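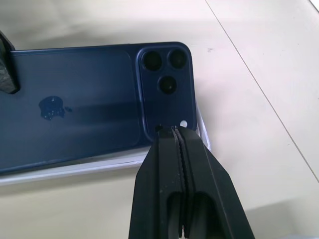
Two-arm boxing exercise: setting up and recording

This page covers the second practical for the Wendusness student robotics club. Each pair teaches the two arms to put a phone panel into its box and close the lid. Read the safety card first.

1. Clear the table and home both arms. Run the Sollel start-up script and wait for both joint lists to report zero error.

2. Close each gripper fully, then open it. The finger teeth should meet along their whole length. If they do not, tell Yamuna Achari before going on.

3. Check the wrist view. The fingertips must be visible at the bottom and in focus.

4. Practise by hand guiding. Approach the panel slowly at the camera bump and stop at first contact. Do not squeeze on the lens openings — the raised rims mark easily.

5. Record 17 runs. Each run has a limit of 60 seconds, after which Emitz stops logging. Name the files with your pair number and the run number.

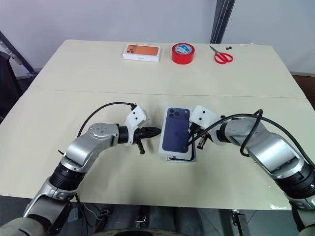 Box position matters more than speed in this exercise. Small changes between runs help the model cope with a box that is not square to the table. A box set slightly askew on top of another, with one gripper close against its right edge, is a good test of whether the second arm can steady the load. Keep tape and scissors at the far edge of the table, clear of both arms.

6. Replay two runs at half speed. Delete any run in which a cable pulls tight or an arm stops on its torque limit.

7. Copy the log folder to the club drive and write your notes on the same day. Sreekumar Ramasamy marks the notes in July.

Questions about step 5 go to Saranya Palaniappan.

Contact | © Wendusness Robotics Club | Back to top

This site uses cookies to remember your settings. Accept | Decline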